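Lo que queda en las mesas
Galería: pequeños objetos sin dueño de la sala Mathebula

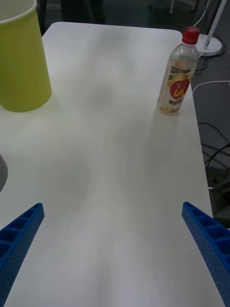 Llevo desde abril recorriendo las mesas del centro Madero a última hora de la tarde, cuando ya se ha ido casi todo el mundo y lo que queda encima empieza a tener carácter. No es un proyecto serio. Empezó como una excusa para no volver a casa en el autobús de las siete, que va lleno, y ha acabado en una carpeta con bastantes más fotos de las que nadie querría ver. Casi todas se parecen mucho entre sí (vasos, servilletas, un cargador que sigue esperando a su familia).

La sala Mathebula tiene fama de fría. Yo la defiendo. Una mesa blanca, lisa, de esquinas redondeadas, perdona pocas cosas: cualquier objeto que se deje encima parece expuesto, con cartela y todo. En las mesas de madera de la cafetería Zosora una botella es una botella. Aquí es una instalación.

La botella de tapón rojo
De pie, hacia el lado derecho de la mesa, con ese aire de haber llegado puntual a una reunión que se ha suspendido. Plástico transparente, líquido pálido y algo turbio, con un tono entre melocotón y amarillo en la parte baja. No la abrí. Tengo curiosidad, pero también tengo estómago.

La etiqueta
Hojas verdes, fruta amarilla y, en medio, un círculo rojo con unas letras que yo leo como «lol». Puede que ponga otra cosa; desde donde miro no pondría la mano en el fuego. Prefiero mi versión. Una bebida que se ríe de quien la compra me parece de una franqueza poco habitual en el sector.

El cilindro chartreuse
Alto, mate, entre amarillo y verde, con el borde un poco abierto y el labio interior blanquecino. He preguntado por ahí y las opiniones se dividen entre vaso de papel gigante y papelera pequeña. Si es lo primero, alguien tenía muchísima sed. Si es lo segundo, ha ascendido: las papeleras de Madero suelen vivir en el suelo y no dan problemas.

El color
Merece línea propia. En casa de mi abuela había una cortina de baño exactamente así y durante 23 años la llamamos «la verde» o «la amarilla» según quién se duchara. El asunto sigue abierto en las comidas familiares.

La distancia
Uno a la izquierda y la otra a la derecha, con mucho blanco por medio. Parecen dos vecinos en la sala de espera del dentista. He visto matrimonios sentarse así en Zosora y pedir la cuenta por separado.

La sombra
Suave, apenas una mancha en la mesa, junto a la base del cilindro. En los talleres de fotografía de Trarnero nos insistían en buscar sombras con dramatismo. Esta tiene el dramatismo de un martes.

El suelo
Oscuro, al fondo, donde se acaba la mesa. Lo menciono porque una vez se me cayó allí la tapa del objetivo y tardé 34 minutos en encontrarla. Desde entonces le guardo cierto respeto y llevo dos tapas de repuesto.

Las otras fotos de la carpeta siguen sin ordenar. Hay una serie de cucharillas de la que estoy bastante orgulloso y otra de tickets arrugados que no pienso enseñar, por lo menos hasta que averigüe quién pidió cuatro raciones de ensaladilla para desayunar. Si alguien reconoce la botella, se admiten mensajes. Por el cilindro ya me han escrito tres personas, todas para decirme que es una papelera y ninguna para reclamarlo.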